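Keeping the tower machines going: notes from the workshop bench

Llinos Hughes

Several readers asked after the November meeting why the Cuta office is holding on to its desktop towers for another cycle when the usual practice would be to replace them. The answer takes up most of this item. The remainder deals with procedure, which applies to any site with machines of a similar age, and with the changes to the Foltarus records that went live at the same time.

Cuta has 61 towers on the books. They run the booking side of Zuridero, a spreadsheet, a mail client and a browser, often all four together. None of that work needs a faster processor than the machines already have. The complaints logged over the past year fall mostly under three headings: slow response with many browser tabs open, fan noise, and restarts during the afternoon. The first is a shortage of memory. The second and third are nearly always dirt, and in a smaller number of cases an ageing power supply. A tower with adequate memory, a clean airflow path and a sound supply will do this work for some years yet.

The cost comparison was done on the basis of parts plus bench time. Replacement came out dearer in every version of the sum, including the one in which we assumed that a quarter of the old machines would fail anyway. I can send the working to anyone who wants to check it. The largest item in it is labour, and the largest part of the labour is opening and closing the case, so that is where the procedure starts.

Fasteners

A machine that is opened once every few years can be held together with almost anything. A machine that is opened on a schedule cannot. Self-tapping screws into thin sheet steel cut a little more metal each time they are refitted, and by the fourth or fifth opening the hole is loose and the panel rattles. Cross-head screws suffer at the other end: the recess rounds out under a worn bit and the screw then has to be drilled.

Where we have a choice, we now use machine screws in tapped or captive-nut holes. For brackets, shelves and bench fittings we use socket heads, which accept a plain hexagon key and tolerate repeated use well. The key should be a full fit in the socket. If it rocks, it is either the wrong size or worn at the tip, and a worn key can be ground back square a few times before it is thrown away.

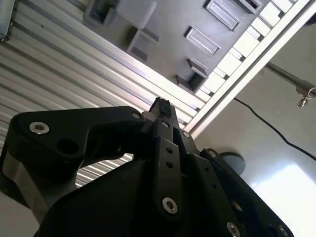
Silver hex-socket bolts in matte black parts.

Do not mix thread standards in one tray. Case screws come in a coarse and a fine thread that look alike from arm's length, and forcing one into a hole cut for the other ruins the hole. The trays on the left of the bench are for coarse, those on the right for fine, and anything of doubtful origin goes into the tin. To tell them apart, lay the doubtful screw against a known one with the threads meshed. If daylight shows between them, they differ. Optical drive and solid-state drive mountings take the fine thread. Hard drive mountings and most side panels take the coarse.

Tighten panel screws by hand until seated and then stop. There is no torque figure for these and no benefit in having one.

Dust and airflow

Dust does most of its harm where air is forced through a small opening. The places to inspect first are the front intake, the processor heatsink between the fan and the fins, and the supply. Loose fluff on the floor of the case looks worse than it is and has little effect on temperature. Work with the case laid on its side and the side panel taken off, so that the interior faces upwards, as with the black tower shown; the row of small rectangular slots along the inner edge of the grey frame is then easy to reach with a brush. Slots of that kind clog from the edges inwards and can lose a good part of their open area before anyone would call them blocked. Brush along the row first, then across it, with the vacuum nozzle held on the outside. 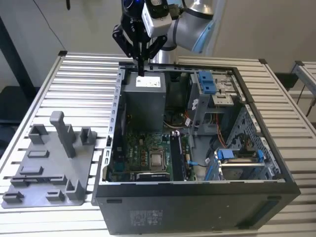

Power supplies are treated separately. We do not open them. The large capacitors inside can hold a charge long after the mains lead has been removed, and there is no part in there that we would repair at this price. Cleaning is limited to a short burst of air through the grille, with the fan blades held still so that they are not driven past their normal speed. Judging the rest of the unit is a matter of what can be learned from outside. With the side panel off, the top of the grey supply casing in a tower like this one is in plain view, and a unit in that position can be checked by eye for discolouration and by nose for the fishy smell of a failing capacitor without disturbing a single cable. Any supply that smells is replaced, whatever the voltage readings say. Any supply whose fan grinds or starts late is also replaced. The remainder are tested under load on the bench meter, and the three main rails are written on the job sheet to two decimal places.

Cables should be returned to the route they came from. Several of the Cuta machines had been tidied at some time in the past by a person with a good supply of cable ties and no interest in air, and in those cases the bundle sat directly behind the front fan. Cut the ties, move the bundle to the edge of the case and tie it once, loosely.

Memory

Most of the towers left the factory with half their memory slots filled. Adding modules is the cheapest improvement available and accounts for nearly all the difference that users will notice. It is also where most avoidable faults are introduced, so the order of work matters.

Read the fitted size and speed from the Foltarus entry before opening the machine, then confirm them on the label once inside. The two agree less often than they should. Discharge yourself at the strap point. Open the latches fully. Offer the module up with its notch against the key in the slot, and hold it by the ends or the edges with the fingers kept away from the contacts.
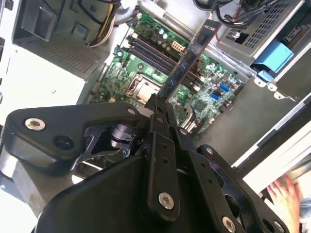 Press evenly until the latches come up by themselves. If they have to be pushed home with a thumb, the module is not seated, and it should come out and go in again. A module that is nearly seated will often pass the power-on check and then fail a week later when the case is moved, which is how we came to have four return visits to the same desk last spring.

Match pairs where the board supports two channels. The slots are usually coloured or numbered for this, but the scheme varies between makers and sometimes between two boards from the same maker, so consult the board manual. Manuals for every type held at Cuta are now in the shared folder under Hardware. If the manual is missing, fit the pair, start the machine and read the channel mode from the firmware screen.

Mixed speeds will run at the speed of the slowest module. That is acceptable for office work, and it is preferable to leaving a slot empty for want of an exact match. Mixed voltages are not acceptable under any circumstances.

Soak test

Every machine that has had memory or a supply changed goes on soak for 168 hours before it returns to a desk. The first pass is a memory test run overnight. After that the machine runs a looped copy of the normal load, with the case closed and standing upright in its working position. Testing with the panel off tells us very little about heat. Temperatures are logged every 30 minutes. The limit we apply is the figure in the processor data sheet less a margin, and the margin is set out on the wall chart.

Two people asked whether a week is excessive. Of the faults found on soak so far, the majority showed themselves on the first night and a few on the second. One supply ran faultlessly until the sixth day and then shut down. Had that machine gone back to its desk after three days, it would have been logged as a new fault, with a new visit. The period stays as it is for now.

Records

Foltarus 2 has a separate field for each memory slot. Please use it. The old practice of typing a total in the comments box made it impossible to order matched modules without opening the case. Fasteners replaced need not be recorded. Supplies replaced must be, with the date code from the label on the old unit as well as the new.

Scrap supplies and failed boards go to Khasawneh on the monthly collection. They will take mixed boards in one crate but want supplies kept apart, with the leads left on. Working memory removed from scrapped machines stays with us, in anti-static bags, one module per bag, labelled with size, speed and voltage. The box for these is on the second shelf and is currently short of bags.

Job sheets for the next batch will be on the bench from nine in the morning. The machines from the upstairs front office go first, followed by reception.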